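4. What households did with ageing fruit

4.1 Keeping and sorting

The diaries were kept by 288 households in two districts, Hovholm and Duvau. Each household wrote down the fresh fruit it brought home, where it was kept, and what became of any piece that was no longer wanted for eating as it was. We refer to this last group as ageing fruit. The term covers soft bananas, wrinkled apples, bruised pears and the last third of a melon left in the fridge under a plate. It does not cover fruit that was mouldy when first noticed, which is treated separately in Section 5.

In both districts fruit was mostly kept in the open, in a bowl or on a worktop. Berries and cut fruit went into the fridge. Households in Hovholm tended to do one large shop a week and to fill the bowl in one go. Those in Duvau shopped more often, usually on foot, and bought smaller amounts from the covered market. This difference matters for what follows. A bowl filled once a week contains fruit of the same age, and when one banana is past its best the others are not far behind.

Few diaries mention any regular sorting of the bowl. Fruit was looked at when somebody wanted a piece, and the better piece was taken. The softer one stayed behind and was passed over again the next day. Several people described this in their notes without being asked. One wrote that the same pear had been "moved to the top three times" before it was put in the bin. In interviews it became clear that moving a piece to the top of the bowl was often meant as a message to the rest of the household, and that the message was seldom read in that way.

Households with children under school age were an exception. Here fruit was cut up in advance and offered in small portions, so that bruised parts could be removed without comment. These households threw away more peel and trimmings, by weight, than the others, but fewer whole pieces.

4.2 The point of decision

We had expected that most ageing fruit would be discarded on the day before the main shop or on the day of the waste collection. The second of these held in Hovholm, where food waste is collected on Wednesday and where the entries for discarded fruit rise clearly on the evening before. There was no such pattern in Duvau, where residents carry food waste to a shared container whenever they like.

The day before the main shop made little difference in either district. Old fruit was more often cleared out after the new fruit had been carried in, when the bowl was found to be too full. In other words, the arrival of fresh fruit led to the decision about the old. Lại made a similar observation about bread in her earlier work in Soriano, where the heel of the old loaf was kept until the new one was on the table.

Once a piece had been picked out, there were four common outcomes. It was eaten at once, usually by the person who had picked it out. It was cooked or baked. It was blended into a drink. Or it was thrown away. A small number of households also gave fruit to hens, rabbits or neighbours, and these entries were left out of the comparison.

Eating at once was the most common outcome for apples and pears. Cooking and baking were common for apples and plums, and nearly all such entries fell at the weekend. Bananas were divided between blending, baking and the bin. Baking was often planned but less often carried out. The diaries contain many notes such as "keep for cake", and when we followed the same pieces forward, a good share of them were thrown away within the week. Interview partners were frank about this. A banana that has been set aside for a cake is no longer counted as waste in the mind of the person who set it aside, even if the cake is never made.

4.3 The freezer as a waiting room

Freezing was not listed in the diary form as an outcome, as we regarded it as a form of storage. This proved to be a weakness. Many households wrote it in by hand, and for some it was plainly the end of the matter as far as the diary was concerned.

During the interviews we asked to look in the freezer with the householder. The 20 households visited all held some frozen fruit. Part of it had been bought frozen. The rest was home-frozen, in bags or tubs, often without a label. The largest single lot was a tub of sliced plums weighing 900 g, which its owner believed to be from the previous summer but would not swear to. People were generally able to say what the fruit had been meant for and unable to say when it would be used.

We do not wish to suggest that freezing is of no value. Where it was tied to a fixed use, such as a weekly crumble or a child's breakfast, the frozen fruit was used up at a steady rate. Where it was done only to avoid throwing something away, the fruit tended to stay where it was until the freezer was defrosted. Future diary forms should follow frozen fruit as a separate stream and should run for long enough to see it come out again.

4.4 Blending

Blending deserves a section of its own, as it was the outcome on which the households differed most. Some used a blender on most mornings and hardly threw away a banana during the whole diary period. Others owned one and did not use it at all. Ownership by itself told us very little about the amount of fruit discarded.

What did matter was where the appliance was kept. In households where it stood out on a worktop or table, ageing fruit was blended often and in small amounts. In households where it was kept in a cupboard, blending was rarer and the amounts were larger, and several entries note that people waited until there was "enough to make it worth getting out". By that time some of the fruit had usually gone too far.

The type of appliance in question is shown in Figure 2. Stick blenders were also common, above all in Duvau, but they were used mainly for soup and are seldom mentioned together with fruit.

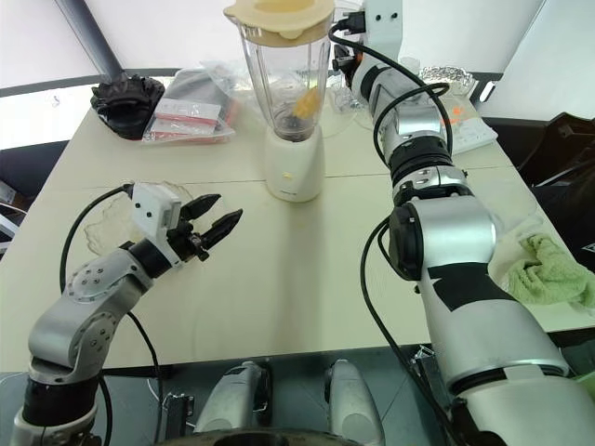 Figure 2. Countertop blender with clear jar, pale lid and white motor base; a small piece of yellow food is in the jar.

Cleaning came up in almost every interview in which blending was discussed. People who blended daily rinsed the jar straight after use and gave little thought to it. People who blended rarely spoke of the cleaning first, before they said anything about the drink, and described taking the parts to pieces, washing them and finding somewhere to let them drain. The two groups were describing much the same kind of task. We take this to be a matter of habit more than of equipment, although our material does not allow us to separate the two with any certainty.

Noise was named less often than we had expected. It was raised by shift workers and by parents of babies, and in one block of flats in Duvau by nearly everyone we spoke to. In that building the residents had agreed among themselves not to use loud kitchen appliances before eight in the morning. Those who left for work earlier than this had given up their morning drink, and their diaries show more bananas in the bin than those of their neighbours.

A further point concerns quantity. Most recipes mentioned in the interviews begin with a whole banana, or with a cupful of fruit, and people were unsure what to do with less. Half a banana or the last slice of a mango was felt to be too little for a drink and too much to throw away without regret. Regular users did not share this difficulty. They put in whatever was left and made up the rest with milk, oats or yoghurt. When asked where they had learned this, they mostly could not say, or named a parent.

4.5 Differences between the districts

Taken as a whole, households in Hovholm discarded more whole fruit than those in Duvau. Much of the gap can be put down to the way they shopped. When we compared only those households in both districts that shopped at least every third day, the gap became small. The remaining difference was found mainly in bananas and soft fruit, and here the place of storage may play a part. Kitchens in Hovholm are newer and warmer, and the bowl often stands near a window.

Household size had a weaker effect than in the earlier survey by Holovko, carried out on the Zivwood estate. He found that people living alone discarded the most fruit per head. In our diaries they discarded only slightly more than others, and those among them who bought fruit loose discarded less. The Zivwood shops at that time sold most fruit in bags, and this may account for the result.

Two limits should be kept in mind. The diaries were kept in April, when little local fruit is to be had and most of what is eaten has been stored or brought in from abroad. A diary kept in late summer would contain far more plums and berries. The act of writing also changed what people did. Several told us that they had eaten a piece of fruit they did not much want so as not to have to enter it as waste. The amounts given in the next section should therefore be read as a lower bound.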